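Notebook > Galik Lab > Shared bench

Last updated: June

Jomar Manalo and I spent the afternoon rewriting the house rules for the steamer task, the old ones being a mess (half of them were still about the drawer task!). Draft is in the Lilow folder, please scribble on it.

Biggest change is the lid. Rule 5 used to say "put lid somewhere safe", and everyone had their own idea of safe. Now it reads: lid stays in the hand, left of the pot, until the other arm has backed off past the plate. Rule 6 is new: whoever runs the arms calls out "lid" before the hand closes, and the second person keeps a palm by the stop button. Yes, even for dry runs. Yes, even you, Lloyd.
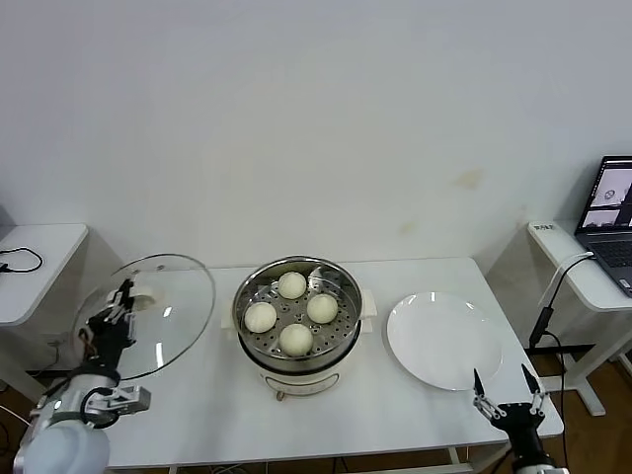 Lid off, four buns in, gripper open by the plate.

Also agreed: 15 minutes with the knob at off before anybody reaches into the insert barehanded, and cables get walked before each session. I'd still like a taped line on the floor, but Jomar thinks people will just stand on it, and he may be right.

Open question is the speed cap. Plimow's setup sheet has 900 in that box with no units, so I've left ours blank until I can ask them.

Filed under: Safety & Procedures, Two-arm work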